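노란색은 왜 늘 마지막에 칠하나

실내 페인트 매장에서 가장 적게 팔리는 색은 노랑이다. 조색 전문점 브로사(Brosa)가 올해 판매한 실내용 페인트 3,000통 가운데 노랑 계열은 17통이었다. 흰색과 회색이 대부분을 차지했고, 초록이 그 뒤를 이었다.

노랑을 찾는 손님이 없는 것은 아니다. 견본을 집어 드는 사람은 많다. 다만 계산대까지 가는 동안 베이지로 바뀐다. 매장 직원들은 손바닥만 한 견본으로는 벽 전체의 색을 짐작하기 어렵다고 말한다. 노랑은 면적이 넓어지면 더 진해 보인다. 방 안에서 마주 보는 두 벽을 모두 칠하면 빛이 서로 반사되어 색이 한 단계 더 올라간다.

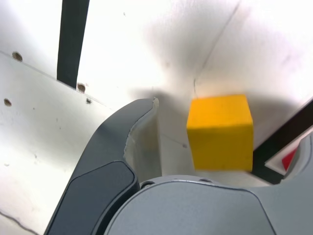

코네메로(Conemero)는 7월부터 노랑만 따로 묶은 색상표를 내고 있다. 모두 15가지 색으로, 레몬에 가까운 것부터 황토에 가까운 것까지 있다. 색상표에는 같은 색이 밝은 곳과 그늘진 곳에서 어떻게 보이는지도 함께 실었다. 사진 속 흰 벽 앞의 노란 정육면체만 보아도 윗면은 밝고 앞면은 진한 황금색이며 오른쪽 옆면은 그늘져 있다. 벽도 마찬가지여서 창을 마주한 벽과 창 옆의 벽은 같은 통에서 나온 페인트라도 다른 색으로 읽힌다. 견본을 한 곳에만 붙여 보고 결정하면 나중에 다시 칠하게 되기 쉽다.

시공 쪽에서도 노랑은 손이 많이 간다. 일부 노란 안료는 은폐력이 약해 바탕색이 비친다. 주택 개보수 업체 아탈라(Atallah)는 노랑을 칠할 때 밝은 회색 하도를 먼저 올리고 상도를 세 번 칠한다. 흰색 벽이면 두 번으로 끝나는 작업이다. 그만큼 하루가 더 걸리고 견적도 올라간다.

그래서 처음 시도하는 집에는 현관 안쪽이나 붙박이장 속, 창틀처럼 좁은 면을 권한다. 임대주택 단지 제스트스테드(Zeststead)는 올해 세대 현관문 안쪽 면을 노랑으로 바꾸었다. 거실에서는 문이 보이지 않고, 나갈 때만 눈에 들어온다. 복도 쪽 면은 원래의 회색 그대로 두었다.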